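Notes 8: Demonstration data from hand-held grippers
Instructor: Melina Papadakis

Reading: Bedoya and Karamanlidis, Sections 2 and 3. The Clelo set used in this unit has 1,823 demonstrations, of which 176 are held out for testing. 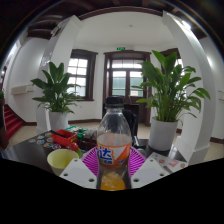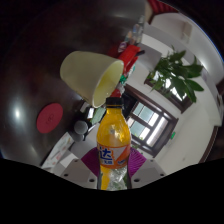

Gripper views, upright bottle and tilted cup task family.

Relative action encoding. Each action is the pose of the gripper at step t+k expressed in the gripper frame at step t, so no room-fixed base frame is needed. Errors in camera tracking therefore enter only over the length of one action chunk. The held object stays near the fingers while the background shifts; with the bottle between the fingers in both views, the cup is beside it in the first and directly over its cap in the second. The policy must recover this offset from pixels.

Exercise: derive the chunk error for constant drift. Submit to Zoi Kalogeropoulos.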